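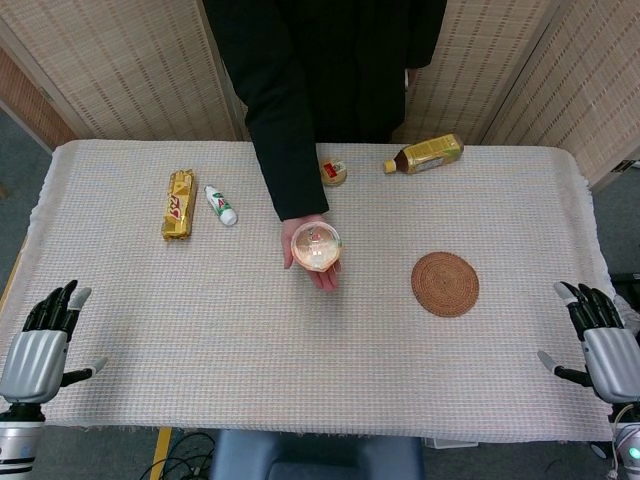
Sleiman
19 Apr 2019
Question on washing cotton tablecloths with a fringe. I run the linen for a tea room and we have eight of them, fine weave, white ground with a coloured thread. After a few months the cloth has shrunk more along the length than across it and the fringe has matted. Machine is set to 60, normal spin. Is the uneven shrinkage a fault in the cloth or in the washing?

Fetden
Neither, strictly. The warp is held under tension on the loom and relaxes when it gets wet, so the length usually goes first. A loose weave has more room to move than a tight one. If the cloth was not pre-washed by the mill, expect most of the loss in the first three washes and very little after that. Measure one now and again after the next wash. If the figure is stable, leave it alone.

Bultska
60 is too hot for routine use. Wash at 40, low spin, and keep 60 for grease. The matting comes from the fringe rubbing on itself in the drum. Put each cloth in a mesh bag, fringe folded inwards, and comb it out damp.

Fetden
Disagree on the temperature. In a tea room you have butter and milk on every cloth, and at 40 the fat builds up in the fibre and goes yellow by November. I would keep 60 and cut the spin to 800. Spin speed does more harm to a fringe than heat does.

Bultska
The yellowing is under-dosing, in my experience. I have run cotton at 40 for years with the full dose of powder (powder, not liquid) and had no trouble with fat. Agreed on the spin.

Sleiman
Measured one as suggested. Bought as 2,520 mm long, now 2,259 mm. Width has hardly changed. Is that within the normal range?

Fetden
That is a little over 10 per cent. High for finished cloth, ordinary for loomstate. I would ask the supplier which it was sold as – the answer decides whether you have a complaint.

Tudo
Are you tumble drying? No one has asked.

Sleiman
Yes, on high, until bone dry.

Tudo
Then stop that first. Line dry, or take them out slightly damp and pull them to length by hand before ironing. You may get some of the 261 mm back, though not all of it.

Bultska
Seconded. Iron from the middle towards the fringe, on the wrong side.

Recent topics
Removing candle wax from linen
Hemstitch or overlock for napkins?
Limescale and grey towels
Storing damask: rolled or folded
Starch – still worth using?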